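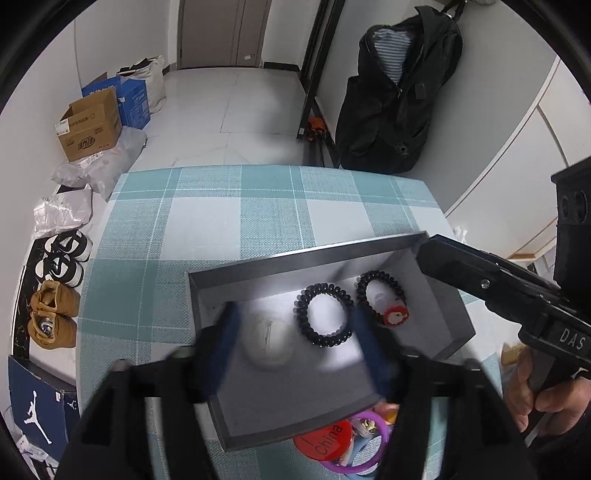
Small items in an open gray box: black coil hair ties.

Getenier low dresser, tested assembled and loaded
Sunday, November 15, 2020

The Getenier is a low bedroom dresser, 60 inches wide, sold flat in two cartons. Assembled weight is 140 pounds on our scale. The top and sides are veneered particleboard, the drawer fronts are solid birch, and the back is a thin hardboard panel that slides into a groove and is then nailed. Mokoena, the importer, supplies it in white, birch and dark gray. We tested birch.

Assembly follows the usual sequence of cams and dowels. The predrilled holes lined up except at the left center divider, where one dowel hole was shallow and had to be deepened with a hand drill. The back panel does most of the work of keeping the case square. Measure the diagonals before nailing it. Ours was out by the width of a pencil line after the first attempt, and the top left drawer rubbed until the nails were pulled and the panel reset.

The drawers run on side-mounted ball bearing slides with a soft close. Each drawer was loaded with folded denim and put through 100 full open and close cycles. The slides stayed smooth. The soft close on the bottom right drawer became weaker toward the end of the run and needed a light push over the last inch. Mokoena sells replacement slides, but only as a pair.

Drawer bottoms are the weak point. They are stapled as well as grooved, and the wide lower drawers sagged visibly under the denim. The sag stayed after unloading. A strip of wood glued front to back underneath fixes it and does not foul the drawer below.

The shallow top drawers are the right height for socks, watches and hair accessories. There are no dividers in the carton, and loose items slide to the back each time a drawer is closed. Open boxes with low sides fit under the rail. Measure any box against the inside height and not the drawer front, which is a good deal taller.

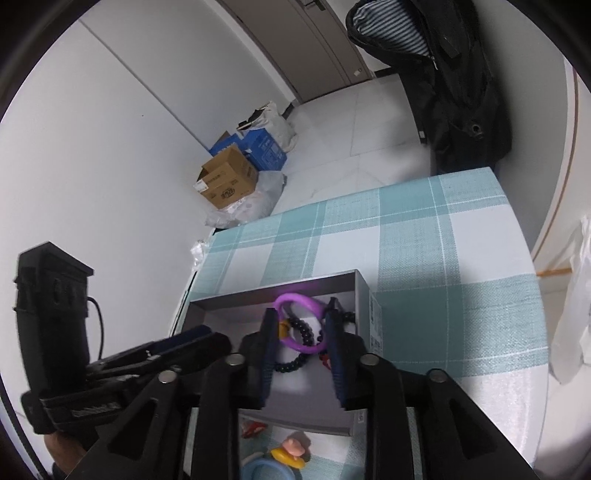

Skiltmont Home Test, No. 2, p. 60

The finish resisted water and hand lotion left overnight. Nail polish remover dulled the veneer within minutes, so a mat is advisable if the top is used for grooming. The birch fronts arrived darker than the veneer, and the difference was still plain when the test ended.

A wall strap is included and should be fitted. With every drawer open and loaded, the unstrapped case lifted at the back.

The Stidham dresser we tested in February has thicker drawer bottoms and a screwed back, but its slides have no soft close and its top drawers are too shallow for a folded sweater. For mostly light clothing, buy the Getenier. For denim and bedding, buy the Stidham.

Rating: good
Drawer bottoms: fair
Assembly: good
Finish: fair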